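Planning around the furniture: an interview with Subira Sang

4/14/18

Subira Sang leads the navigation software group at Skandis, where she maintains Rovard, the planning stack that the company runs on its indoor mobile bases. She joined as a perception engineer and moved across to planning when the two code bases were merged. We spoke by phone, with a few points cleared up by email afterwards.

Why merge them?

The two groups had been passing an occupancy grid between them, and Sang says the grid was hiding most of the useful information. "Perception would decide that a cell was blocked, free or unknown, and then throw away how it had decided. Planning would then treat every unknown cell the same way. A cell behind a sofa and a cell at the limit of the sensor are both unknown, but you want to do different things about them."

Rovard now keeps a short record against each unknown cell, stating which surface blocked the line of sight and from which pose. The planner can ask for a viewpoint that would clear it. According to Sang the change added little to memory use and a good deal to the size of the test suite.

Doors were the other reason. A door in the old map was a gap in a wall that was sometimes filled in. In the current version it is an object with a hinge line and an angle, and the angle carries an uncertainty that grows while the door is out of view. "If we last saw it open a while ago, the planner should still be allowed to route through it, at a cost. Before, it was either a wall or a hole, and whichever it was, it stayed that way until someone cleared the map."

How it is tested

Each change to the planner is run against a set of 1,000 simulated starts before it is merged. Zawadi Kinyua wrote the tool that builds them, called Cuteck, which takes a furnished interior and places the base at poses where the old planner did badly. A full run takes over nine hours on the machines they have, so it goes on overnight. Developers use a smaller set during the day.

Sang is careful about what the runs show. "They tell you that you have broken something. They are poor at telling you that you have improved something. The rooms are tidy and the lighting is even."

Many of the starts have a large piece of furniture close to the camera, with the way out partly behind it.
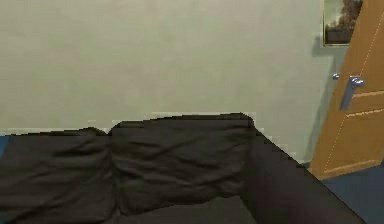 Dark upholstery and open doors

With a dark sofa that near, Sang says, the stereo matcher has little to work with on the flat side panel and rather more on the creased cushions. The depth estimate comes back in patches. An early version of Rovard filled the holes from their neighbours, which pulled the wall forward to meet the backrest. The fill step has since been removed, and cells with no match are left unknown.

The open door is harder. Seen at an angle, its face can be taken for a short wall, and the detector relies on the lever handle to settle the matter. "If the handle is hidden, we fall back on the panel lines, and that is much weaker. I would not want to ship on the panel lines."

What is left to do

The door model will be switched on by default in May, first at the Villanueva site, where the bases already run with it in logging mode. Two problems are still open. Sliding doors have no hinge line and are currently stored as walls. The viewpoint request can also loop, with the base moving back and forth between two poses that each promise to clear the same cell. Kinyua has a patch that charges for repeated requests, and Sang is reviewing it. "It works on the small set," she says. "The full run is tonight."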